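Home Topics Ask Members Log in

Can a machine do any real housework yet, or is it all still demos?

Posted 10 May 2020 by Thaddeus Lindqvist

Quick one, typing this between jobs. My mother lives alone, big old kitchen, stairs, and she's getting past the bending and lifting. She has a robot vacuum (a Zemness, 2 years old, fine on bare floor, hopeless on the rug fringe). She keeps asking me when something will clear the counter and put stuff in drawers. Told her not for a while. Then my brother sent her a bunch of pages from some simulator where they teach two-armed robots to do chores and now she thinks she can order one in October.

So what's the real state of it. I don't mean lab videos sped up. I mean wiping, tidying small stuff off a cabinet, emptying a dishwasher. Also my own shop, I do furniture repair, would love somthing that sorts clamps and sweeps. Budget is not huge. Could go to 1000 if it did one job properly.

The sort of mess I mean, bowls and pots and a plant and a stick all on top of one little cabinet: 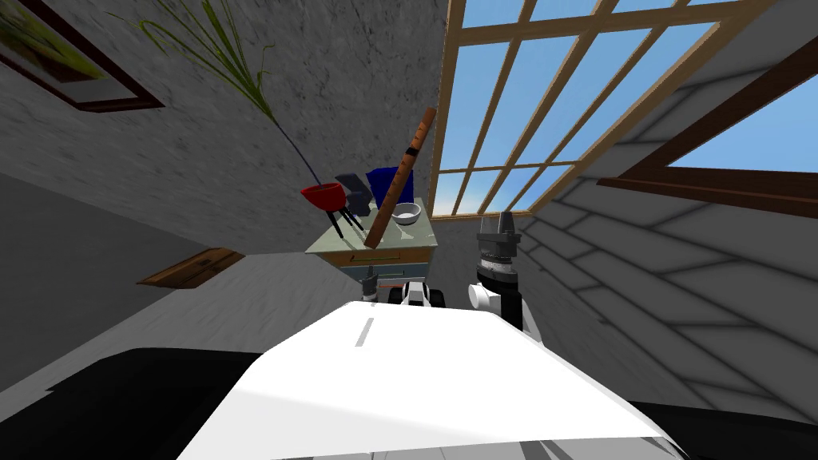 Can I buy anything today that will clear a surface like a person would?

Not for a home, and not at your price. What you can buy cleans floors, cuts grass, or does one fixed move over and over.

That last bit is what the guy at the appliance store told me when I called, word for word near enough. Would like to hear from people who have tried stuff though. He also wanted to sell me a second vacuum.

Finlay Forsyth

Guy at the store is right but let me add some.

I've worked with arms in a small shop, packing and machine loading. Arms are great when the part shows up in the same place, same way up, every time. Kitchens don't do that. Your mom's counter is different every hour. A bowl is easy enough. A bowl with a spoon leaning in it is another problem, and a plant is a bad one, the leaves go everywhere and a gripper with two flat fingers has to pick somewhere to squeeze. Go for the round part and it rolls. Go for the stem and you snap it.

The other thing is seeing. People think the arm is the hard part. Put a board or a cabinet side up close to the hand and half of what you want is behind it. You'd just lean over. A robot has to work out that leaning would help, then do it without knocking the thing over.
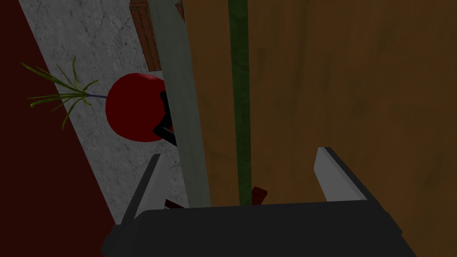
And once it does have hold of something it needs to know where it goes. You know the round red thing, radish or beet or whatever it is, goes in the fridge and the black thing on the counter is junk from the drawer. None of that is written down anywhere in your mom's house.

Simulators are worth a look, no snobbery from me. You can drop a pot a thousand times and sweep up nothing. But pots in there don't have grease on them. Stuff that's solid in the simulator gets shaky on a real bench, I've watched it happen with plain cardboard boxes. Slow too. We had a pick that took a person 3 seconds and the arm needed most of a minute when we let it choose its own grip.

For your shop: skip the clamp sorting. Pegboard with outlines painted on, do it yourself. Sweeping, maybe, if you keep the floor clear of offcuts and cords, but fine sawdust kills the cheap vacs. Get a Skindik with the bagged dock if you must, it was 869 when I looked. Change the filter way more often then they tell you.

For your mom I'd spend on boring things. Pull-out shelves, a cart on wheels so she isn't carrying, a long grabber. Vacuum stays. Tuck the rug fringe under and tape it.

Aitken

dont bother. had one of those window robots, it did the middle of each pane and left the corners, and I had to stand there the whole time holding the safety cord. for a big grid window with wood bars forget it, every little pane is its own job and it can't cross the bars

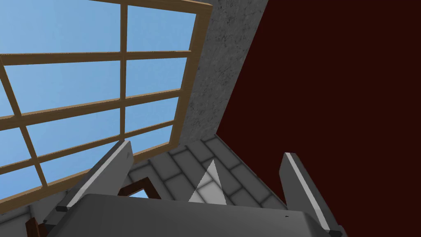
Darnito

What does work, in my house anyway

Dishwasher, obviously, that's a robot as far as I'm concerned and it's the best one anyone ever made. Floor vac in two rooms. Mop one I gave away, it pushed dirty water around and then parked in it.

Disagree with Aitken a bit on the windows, mine does ok on the one big sliding door. But divided panes no, use a squeegee cut down to the pane width. Takes me less time than charging the thing.

Disagree with Finlay on one point too. I think unloading a dishwasher comes sooner than clearing a counter. Racks hold the plates in known spots. Cups upside down, all the same. Still wouldn't trust it near the good glasses, and somebody still has to put the odd shaped stuff away. Lids! Every lid in my house goes somewhere different.

Thaddeus, on October, tell her no. If she wants a gadget get her the cart Finlay said, mine has a lip on the top tray so nothing slides off. Check the wheels lock before you pay, the first one I got didnt and I sent it back.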